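# The Two-Arm Cell at Brellwood

Brellwood is a shared workshop with a wood room, a metal room and a back bench that members can reserve by the month. I've had the back bench since July. The project on it is a pair of small robot arms in an open-front box, set up to sort old phones and lift them out of a pile one at a time. I started it at home on a kitchen table and moved it when the second arm arrived.

Muireann Ó Gríofa did most of the wiring and all of the soldering. I did the rail, the walls and the code. We call the setup Pleladell, after the street where the first version was built.

The walls are panels with a blue brick print, held by aluminum posts in the back corners. Both arms bolt to one long slotted rail across the front. We tried mounting them on separate blocks first, and every time one block shifted we had to measure everything again. With a single rail, the distance between the two bases stays put. The floor is a floral mat. It's easy to lift out and shake, though we don't do it as often as we should.

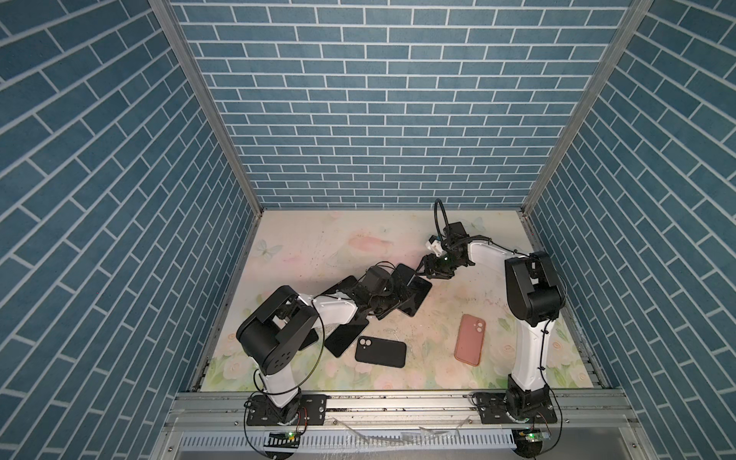

Piles are the hard part. A single phone on a flat floor is easy to find and easy to approach. When several are stacked or leaning, the arm has to choose one, and the edges of black phones run together in the camera view. We ran 132 pile starts before changing anything in the code, so that we'd have a fair baseline to compare against. The notes from those runs are in a binder under the bench if another member wants to look.

Some settings from the current build:

- Supply for both arms: one bench unit from Getmont, bought used
- Speed limit near the floor: 179 on the controller's own scale
- Rail length: 260 hole spacings would be overkill, so we cut ours down to fit the bench
- Log size: 4000 lines, then a new file starts

Each arm carries a camera at the wrist. The wrist view matters most in the last inch or two of a move, when the gripper is blocking a lot of what the fixed camera can see. Muireann routed the cables with extra slack so the wrist can turn without pulling on a plug. The slack does get in the way at times. We have tried clips, sleeves and tape, and the loops are the version we've stayed with so far.
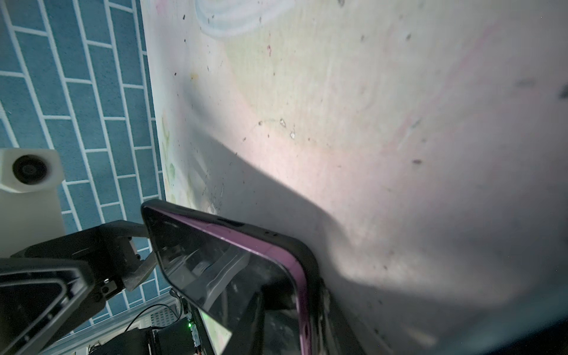

Grip force took a few evenings to settle. Too low and a phone slides when it is tilted. Too high and the gripper motor warms up and the case starts to flex. A case with a raised lip gives the fingers more to hold on to than bare glass does, so we keep separate numbers for phones with cases and phones without. The file that holds them is called tatli.cfg, after Tatlı, the cafe across the road where we wrote the first draft of it.

The next job is working both arms over the same patch of floor. For now each arm has its own half and a shared strip in the middle, and the code is supposed to let only one of them move in the strip at a time. I'd like to loosen that rule so that one arm can steady a phone while the other takes it.

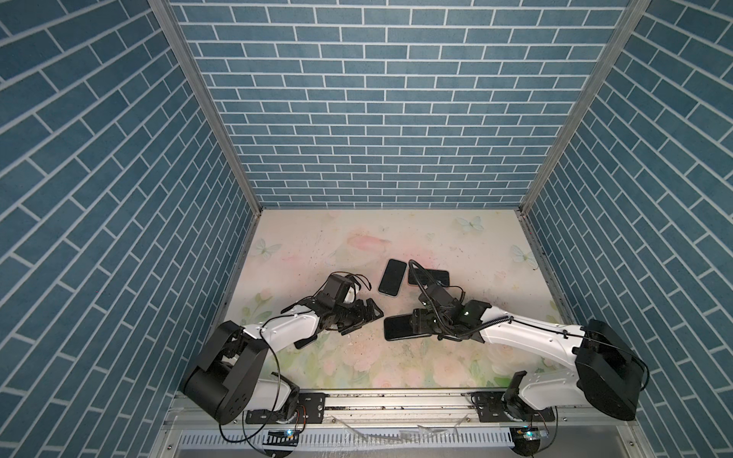
*Both arms over the middle of the floor, with a phone in the right gripper and the left gripper open.*

Parts list and rail drawings are on the Brellwood shared drive in the Pleladell folder. The drawings show the older bracket holes, so check yours against the actual rail before drilling. If you want to use the cell, leave a note on the back bench and one of us will set up a login for you.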